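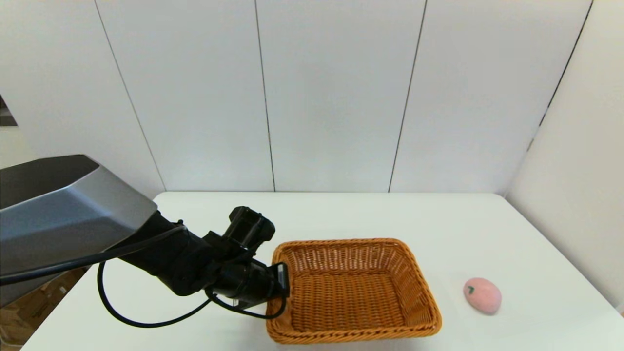
*Left arm at the basket, practice table, Dralcombe Robot Club*

## Call for participants: basket team, fall through spring

Looking for people. Students mostly, adults ok too. The club has a table, an arm setup that runs, a wicker basket, a pile of soft things to put in it, and not enough hands for the number of hours we want to log before the Komholm meet in March.

The task is pick and place. Object starts on the table, object ends in the basket, arm does it on its own. Sounds small. Last year's team got the picking part decent and then kept clipping the rim on the way in, so this year is all about the approach to the basket. Different angles, different basket spots, different objects. The round ones that roll are the worst, bring patience.

### Who we need

**Drivers (most of the spots).** You run the arms by hand from the leader rig while the computer records. One run is one object into the basket, then reset the table and go again. We want 2000 good runs by the end of December and have more than 300 now, so you can do the math. No experience needed. First two sessions are training and don't count toward anything. Gamers tend to pick it up quick, so do people who sew.

**Sorters.** Watch the recorded runs, mark them keep or toss, write one line on why if it's a toss. Can be done from home after the first session. Good eyes, decent internet.

**Code people, two or three.** Python, some Linux, not scared of somebody else's half commented scripts. You'll retrain the model, run it on the table, and keep the log up to date. If you have only done school projects so far thats fine, say so.

**One hardware person.** Cables, screws, finger plates, zero checks before each session. The wrist cable needs re-routing so the slack stays off the table, that will be your first job. Must be ok with small screws and a torque driver.

### Time

- Drivers: one evening a week, 6 to 8:30 pm, plus a long practice the week before the meet
- Sorters: three hours a week, whenever
- Code and hardware: two evenings, more in February
- Meet itself is a full day, we leave early and get back late

Missing a week is ok. Missing three without a word, your spot goes to the next name on the list.

### What you get

Not a paid thing for students. You get the training, a key card after your first month, your name on the team sheet, travel and lunch for the meet. School credit is possible at Dralcombe High, ask your advisor before you sign up and not after.

Drivers over 18 who can take on the extra afternoon block get a stipend out of the Jostura grant. One flat payment of $1000 at the end of the season. There are only two of those, so say in your email if you want to be considered.

### Ages and rules

14 and up. Under 18 needs the signed parent form before touching the rig, no form no driving. Hair tied back, no dangly sleeves, no drinks at the table. One person near the arms when they're powered, and that person has the stop button in reach. Feng runs the safety talk at the start of every month and you have to do it once, even if you did it last year.

### How to apply

Email Nele Oltmanns at the club office, subject line "basket team". Put in:

- name, age, school or job
- which role, and a second choice
- evenings you can not do
- anything you've built, fixed or broken, a couple of sentences is plenty

No resume. No cover letter. Nele answers within a week, if you hear nothing check spam and then write agian.

Driver spots get filled as emails come in. Code and hardware people come by for a short chat and a look at the table first. Tryout evenings are in September, doors at 5:45 pm, side entrance by the bike racks, the front one is locked after 5.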